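Notes from the Clilcombe robotics club open evening, November

Got there late, parking full. Over 38 people already crammed in the hallway, then upstairs past the bike racks to the club room. Pruvus is the arm project, second year running. Team of students, mostly juniors, wrote thier own grasp planner and call it Ruvow.

Talked to two of them by the door. Biggest headache is soft stuff, cloth and plush, hard shapes much easier. 145 logged tries so far this term, they want more before the Rosales contest in spring. Rules there: mixed household items, no fixed layout, teams dont see the set beforehand. Tough.

Also asked about cost. Half grant, half bake sales. Sign-up sheet on the way out, $55 for the year, worth it if your kid likes code. Going back in spring with a better pen. 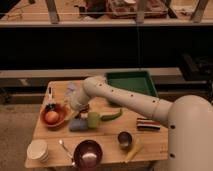

*Pruvus arm over the practice table, with plates, bowls, a green chili and more*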